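Review of the Pakisska simulation kit for cabinet and shelf tasks

We tested Pakisska, a simulation kit sold by Mitow, to decide if it could replace part of our lab time next term. The kit comes with a simulated arm, a two-finger gripper and a set of household furniture. We used the student license, which is limited to 5 furniture models and 200 saved runs.

Setup took one afternoon. The install guide skips a step about graphics drivers, and we lost most of an hour to that. After the first launch the program was stable on the lab computers.

The task was to bring the gripper to the front of an open compartment and stop short of the edge. We wrote a simple controller and ran it with 3 starting positions.

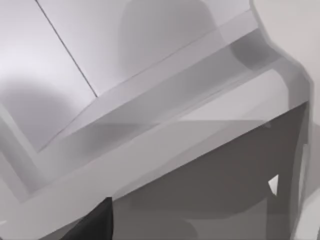 Veststead Technical College, Robotics Project Report
By the Odukoya project group | Submitted 02/11/2023

The close view is hard to work with. Frame and panels are nearly the same light grey, and only the dark recess and the black tip at the bottom stand out. Our edge detector handled the line between the light band and the opening well. It did badly on the seam between the upper panels, and the soft shadows there gave it false edges.

Changing the surface colors helped, but the menu for this is buried under the export settings. We would like to see it moved.

Contact between the gripper and furniture was believable at low speed. At high speed the finger sometimes passed through a thin wall. Mitow lists a fix for the October update, which we have not tried.

The full license costs 500 dollars per seat. For a course like ours the student version is enough, provided old runs are deleted as you go.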